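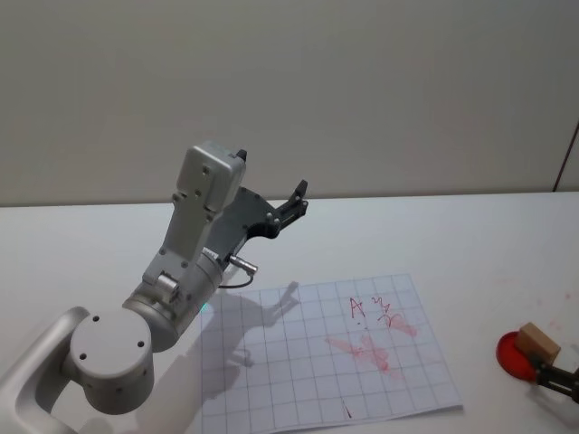
Keeping Time by a Faint Star

September
By Hashini Debnath

Print this article | E-mail this article

Variable star observing has long depended on people who are willing to look at the same patch of sky many times over. At the Millis Observatory, that work is now organized as a shared program, in which members follow a short list of eclipsing binaries through the autumn and submit their measurements to a common archive.

An eclipsing binary is a pair of stars whose orbit is seen nearly edge-on from Earth. When one star passes in front of the other, the combined light drops, then recovers. The time of minimum light can be measured with modest equipment, and a long series of such timings will show whether the orbital period is holding steady or drifting.

The program is directed by Kristóf Dobos, who joined the observatory after several years of teaching physics. Under his direction the target list was reduced from 15 systems to eight. The earlier list produced many partial records and few complete ones.

"A half-observed eclipse has some value, but it leaves a great deal of room for argument," Mr. Dobos said. "We asked our members to take on less and to stay with it until the star had come back up."

Observers work from their own homes as well as from the observatory grounds. Each is asked to begin two hours before the predicted minimum and to continue until the light curve has leveled off. Exposure times are chosen so that neither the target nor the comparison stars approach saturation. Clocks must be checked against a network time source before the first exposure, and the result entered in the log.

Newsletter: Sign up to receive our features by e-mail each month. You may unsubscribe at any time.

Measurements are reduced with Konton, a photometry package maintained by the observatory. Members who prefer other software may use it, provided they submit their raw frames with the finished results. The frames are kept at the Bozsik Library, where they may be consulted on request.

Funding for the archive comes from the Flamard Fund, which has supported the program for four years. The present grant covers storage and a part-time data editor, and an application for renewal is in preparation.

New observers are paired with an experienced member for their first two eclipses. Predictions for the coming season are posted in the members' area, together with finder charts and the recommended comparison stars. Applications to join are accepted throughout the year and should state the applicant's location, telescope aperture and camera.

Print | E-mail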